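Recovering from a stuck grip on the two-arm bottle station

Posted Tue 23 June by Paloma Esposito

If you've run bottles on the Skarow arms for any length of time, you've met this one: the right hand closes nicely, you send the release, and the fingers just stay where they are. Please don't tug. I tugged in April and spent a long evening with Senad Dimitriou and a tiny screwdriver, putting a finger tendon back on its pulley.

What follows is the routine we settled on — it takes a few minutes, and it's kinder to the hand.

1. Press pause on the pendant before anybody reaches over the table. If a person is seated at the table, say "paused" out loud and wait for an answer.

2. Open the hand page and look at the finger current. Anything over 500 mA with no motion means the hand is still squeezing, so leave it alone and go to step 4.

3. If the current is low, send the open command once, at 2 percent speed. Sending it again and again only fills the queue, and then all of it plays back at once (ask Senad!).

4. Lower the arm until the bottle is resting on the tabletop. Park the left hand upright with its fingers open, well short of the bottles, and leave the others lying where they are.

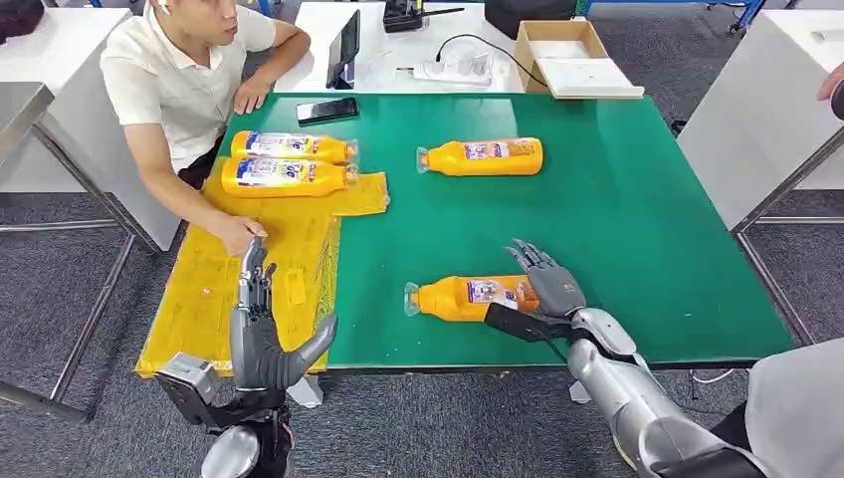
5. Cut power to the right hand only. The arm keeps its brakes on, and the fingers should go slack enough to ease back one at a time, thumb last.

6. Restore power, home the hand, and run the open and close test with nothing in it. Write error 56 in the log if it comes back.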